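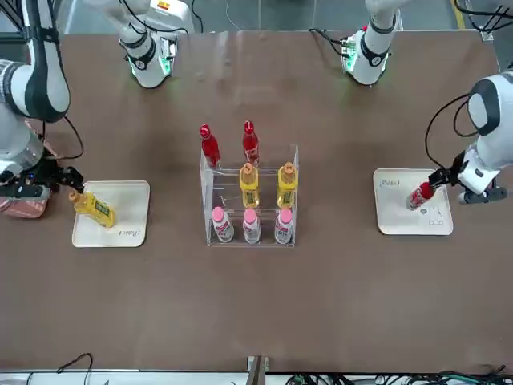

Tiered bottle rack

Category: Display and storage fittings | Shelving, tabletop

A tiered bottle rack, also called a stepped riser or bottle stair, is a tabletop stand that holds bottles upright on two or more levels, each level higher than the one in front of it. It is used for sauces, condiments, syrups and small drinks in shops, canteens and home kitchens.

Construction

Most current racks are made of clear acrylic sheet, cut to shape and joined with solvent cement or screws. Older types were made of bent wire or painted steel. The side panels carry the load, and the treads rest between them. Clear material is preferred for display because labels on the rear levels stay readable from the front. It scratches easily and should be wiped with a soft cloth and mild soap. Alcohol cleaners can cause fine cracks near the joints.

Three levels is the usual arrangement. A front lip or low rail on each level keeps bottles from sliding forward. Some models add dividers, which set a fixed number of slots per level. The Jarkel pattern has a tread depth of 136 mm and a rise of 144 mm, and takes 6 bottles in two rows on each level.

Loading

Bottles are normally grouped by product, one kind to a level. Tall bottles go at the rear. Those with narrow, tapered necks tend to lean if the base is not flat on the tread, and a leaning bottle should be reset before its neighbors are added. When a rack is restocked, older bottles are moved to the front of the slot.

Flat trays are often set beside the rack to hold bottles that are being sorted, wiped or checked for date. A tray with rounded corners is easier to clean than one with square corners. Trays are commonly marked by hand so that each returns to its own station.

History

Stepped stands for bottles were sold by Vostamach under catalog number 3620. Saodah Menon's survey of shop fittings treats the acrylic version as a direct copy of the firm's wire model. Danang Mandagi disputes this and traces it to the Lerach cosmetics riser.

See also: Spice shelf; Sutanto tray; Shelf divider

Last updated: 13 Sep 2019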